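Research diary, Tonley Institute of Nutrition
06/08/2024

The oat protein study entered its second phase this morning. All 25 participants enrolled at the Branero site have now completed the baseline blood draw, and the samples were logged before noon. Two tubes arrived without labels and were set aside. The site has been asked to repeat those draws before the first serving is given.

The protocol remains as approved in June. Participants take the oat drink with breakfast and keep a written record of their other meals. The study looks at markers of inflammation only. A request from the Trulberg office to add a question on sleep was declined, as the consent form does not cover it.

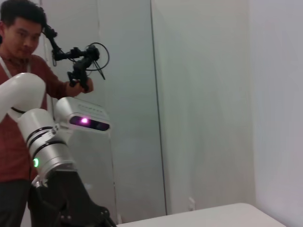

A man in a reddish-brown shirt with a black handheld controller.

In the afternoon the laboratory reviewed the storage records for the Panicker freezer. The temperature log shows 3 short gaps, all at night. Samples held in that unit will be marked in the data file, and the statistician will decide whether to leave them out of the main analysis. A replacement sensor has been ordered.

The draft leaflet for participants was returned with changes. The sentence stating that oat protein "restores" the body has been removed. The new wording says that its effects on healthy adults are still being studied.

Outstanding: repeat draws at Branero; revised leaflet to the printer; meal record forms for the second group.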